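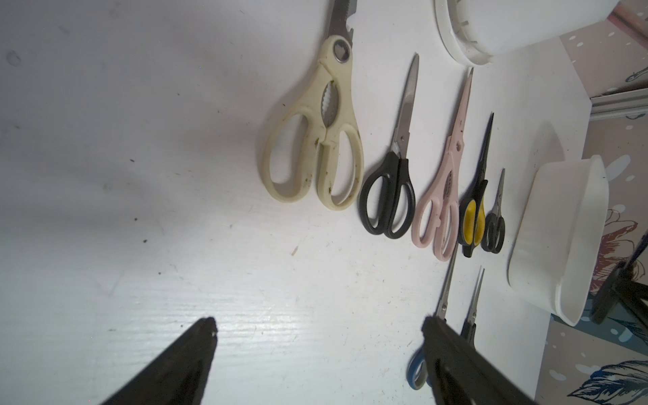

Five pairs of scissors, with the kitchen shears at far left.

Section 3: Setting up your Totow drying cabinet and running your first batch of herbs

By now the cabinet is out of its box, the door is hung and you've checked the parts against the list in Section 2. Time for the good bit! Set aside an afternoon for this section. Most of that is the cabinet working away on its own while you do something else, but the first batch is worth staying home for.

Placing the cabinet

1. Choose a flat, solid bench or shelf indoors. The cabinet is heavier with trays in it than it looks, so give the bench a firm push first and see whether it rocks.

2. Leave a gap of 50 mm behind the cabinet and the same on both sides. The vents are at the back, low down on the left and high up on the right.

3. Turn the front feet until the cabinet sits level. A drop of water on the middle tray is as good as a spirit level here – if it wanders, keep turning.

4. Plug the cabinet straight into a wall socket. At full heat it draws 1,162 watts, and it should not share a power board with a kettle, toaster or heater.

CAUTION: Do not set up the cabinet in a bathroom, on a balcony or in an open carport. Steam and rain can get in through the rear vents.

CAUTION: Keep tea towels, paper bags and curtains off the top of the cabinet while it is running. The top panel gets hot enough to hurt.

Note: A laundry or spare room works beautifully if you can spare the space. Drying mint smells wonderful for the first hour, and by the fourth hour you may feel you've had enough of it.

Running it empty

The heating element has a light coating of oil on it from the factory. You need to burn this off once, with no food inside, before you dry anything.

1. Take out all the trays and the drip sheet.

2. Open a window.

3. Turn the left dial to HIGH and the right dial (the timer) to 2 hours.

4. Close the door until you hear the latch click, then press START. Both fans should begin within a few seconds. You will hear the upper one first.

5. When the timer rings, leave the door open and let everything cool.

A faint smell like a hot iron is normal during this run. If you see smoke, or the smell is sharp and like burning plastic, press STOP, unplug the cabinet and go to Section 9.

Washing and fitting the trays

1. Wash the trays in warm soapy water with a soft brush. The mesh has fine corners that hold on to grit, so go round those twice.

2. Rinse, shake and stand the trays on edge to dry. They can go in the top rack of a dishwasher after this, but please do the first wash by hand.

3. Slide the drip sheet into the lowest slot with its raised lip facing you.

4. Fit the trays from the bottom up. Each tray has a small notch in one long side, and the notch goes to the back.

5. Close the door. If it won't latch, one of the trays is in back to front – it happens to all of us.

Picking your herbs

You'll get the best flavour from herbs picked in the morning, after the dew has gone and before the sun is properly on them. Just before flowering is the sweet spot for most plants. In southern gardens that often means November for oregano and thyme, while basil keeps going well past that if you pinch the tops out.

Rostislav Doležal wrote most of the herb charts in this manual, and he dries more oregano in a season than some of us eat in ten years. His advice for a first batch is to pick something tough and forgiving. Thyme, rosemary, bay and oregano all fit. Leave basil and parsley for your second or third go, once you know how your cabinet behaves.

1. Use clean scissors or kitchen shears with sharp blades. Blunt ones crush the stem, and crushed stems go brown.

2. Cut woody herbs in the soft growth, well above the bare wood. Take no more than a third of the plant.

3. Cut soft herbs just above a pair of leaves, and you'll have two new shoots there before long.

4. Put the cut stems into a basket or bowl as you go. A plastic bag makes them sweat.

5. Wipe your blades when you finish. Sage and rosemary leave a gum that sets like varnish, and a rag with a little cooking oil will shift it. Wash the oil off afterwards with soap and water, and dry the blades properly.

Note: If your shears come apart at the pivot, take them apart for washing. A surprising amount of green muck hides in there.

Preparing the batch

1. Swish the stems in a basin of cold water. Lift them out – don't pour the water off, or the grit settles straight back on the leaves.

2. Spin them in a salad spinner or roll them in a clean towel. They should feel dry to the touch before they go in.

3. Pull off any leaves that are yellow, spotted or chewed. A caterpillar hole or two does no harm, but check nobody's still at home.

4. Decide whether to strip the leaves or leave them on the stem. Thyme, oregano and rosemary are much easier to strip once they're dry. Mint, sage, basil and bay should come off the stem first.

5. Weigh out your herbs. The limit is 200 g of fresh herbs on each tray, and for a first batch a bit less is kinder.

6. Spread them in a single layer. Leaves may touch but shouldn't overlap much. You should be able to see mesh between them.

CAUTION: Never lay baking paper over the whole tray. It blocks the air coming up from below and the cabinet may overheat. If you have tiny leaves that fall through the mesh, use the Femetti fine liner, which is sold separately and lets the air through.

Running your first batch

1. Turn the left dial to HERB. This is the lowest setting on the cabinet, and it's low for good reason: the oils that make herbs smell of anything at all are driven off by heat.

2. Set the timer using the chart at the end of this section.

3. Press START and let it run for an hour before you open the door.

4. After the first hour, swap the top and bottom trays. Turn each tray end for end as you go, keeping the notch to the back by flipping the herbs and not the tray if yours is a cabinet from the older Jurčo series, which has notches on one side only.

5. Check again every half hour. Pick a leaf from the middle of the middle tray, as that one is always the slowest.

6. The batch is ready when leaves crumble between your fingers and thin stems snap. If a stem bends, put it back.

7. Press STOP, open the door and leave everything on the trays to cool completely.

Please do wait for that last step! Warm herbs in a closed jar give off moisture, and a jar with mist on the inside of the glass is on its way to mould. If you do find mist, tip the lot back onto a tray and give it another half hour on HERB.

Storing

1. Strip the leaves over a wide bowl. For thyme, hold the tip of the stem and run your fingers down towards the base. Very satisfying.

2. Keep the leaves as whole as you can, and crush them as you cook.

3. Fill clean, dry jars with tight lids. Label them with the name and the month. You will think you can tell marjoram from oregano by sight in winter, and you may be right, but write it down anyway.

4. Store them in a dark cupboard away from the stove.

5. Look at each jar after a day or so, then again after a week.

Dried herbs keep their colour and smell for a year if they're kept dark. After that they're still safe, only dull. Use the old ones in stock or toss them on the barbecue coals.

Drying times for herbs on the HERB setting

Thyme, on the stem: 2 to 3 hours
Oregano and marjoram, on the stem: 3 to 4 hours
Rosemary, on the stem: 4 to 6 hours
Bay, single leaves: 5 to 7 hours
Sage, single leaves: 4 to 6 hours
Mint, single leaves: 3 to 4 hours
Basil, single leaves: 5 to 8 hours
Parsley, sprigs with thick stems removed: 3 to 5 hours

These times are for a dry day with the cabinet indoors. In humid weather add an hour and keep checking. Vlasta Štěpánek tested the chart for us through a very sticky coastal summer and her basil took all night, but it came out a lovely deep green.

Common questions on the first batch

The herbs at the back are crisp and the ones at the front are soft.
The trays weren't turned, or the door isn't sealing. Run a fingertip along the door seal and look for a stray leaf caught in it.

The leaves have gone brown.
Either the dial was above HERB or the leaves were wet when they went in. Basil also browns if it was bruised while you were picking it. It will still taste fine in a sauce.

The leaves are blowing about.
Small, very dry leaves can lift near the end of a run. Lay a spare tray upside down on top of them, or fit the fine liner.

The fan keeps going after the timer rings.
This is the cooling cycle. It lasts a few minutes and stops on its own. Leave the plug in until it does.

Can I dry two herbs at once?
Yes, as long as their times are close. Keep strong ones like mint apart from mild ones like parsley, unless you fancy minty parsley.

Once you're happy with herbs, Section 4 moves on to apples, pears and stone fruit. You'll need the Greltow slicing guide and a few lemons for that.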